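April 2026

Kitchen day. I told myself I would only deal with the sink and then go back to the Janach paperwork, and of course the morning went on the sink and whatever was standing next to it.

The rental here is fine, but the kitchen is laid out for a person who never cooks. The sink is in a good spot under the window and the wood counter is nice to work on. There is just no obvious place to put anything that needs washing, so it all goes to the right of the sink and piles up against the back. Bowls, a glass, the bottles, the tray. I had a plate and a butter knife out there too.

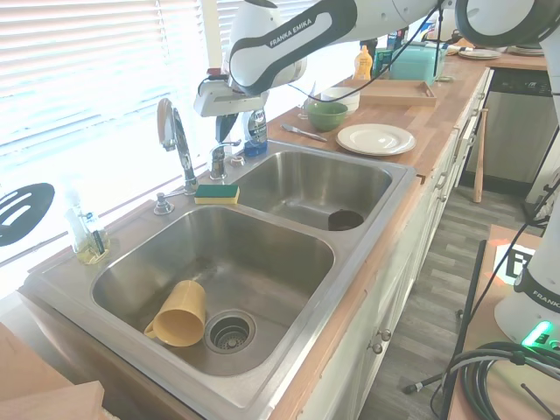
Sink and counter, yellow mug in the big basin.

I need to oil the counter again before July. I bought the Borari oil last time and it cost more than I wanted to pay, but one can does 2 coats and there is still some left under the stairs. The last time I did it I had to keep everything off the wood overnight and ate dinner off my lap. Will do the same again.

Looked up the dish rack I keep thinking about. The Semeniuk one is 279 with delivery, which is silly for a rack. A folded towel does the job. I may look for a used one.

Cups next. The red one and the little white one are what I reach for most, so they are always the ones in the sink. I still have six mugs in the cupboard that came with the place and I don't like any of them. They could go in the donation box — I will ask the landlord first.
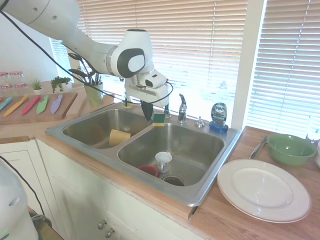
The two cups, and the big plate on the side.

Lunch was soup and the end of the bread. Rain on and off. Called the Elham office about the water bill and was on hold long enough to wipe down three shelves in the pantry, where I found two open bags of rice. Put them both in one jar. The bill is right, they say. I am to send them a meter reading anyway.

I have too many sponges going at once. I want one for plates and one for the sink itself, and I keep mixing them up.
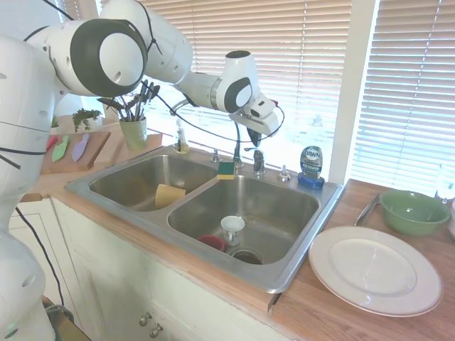
Sponges, cups, Dawn at the back corner.

Still to do: hand soap refill, light bulbs, meter reading. Did not open the Janach folder. Tomorrow, early, before I go anywhere near the kitchen.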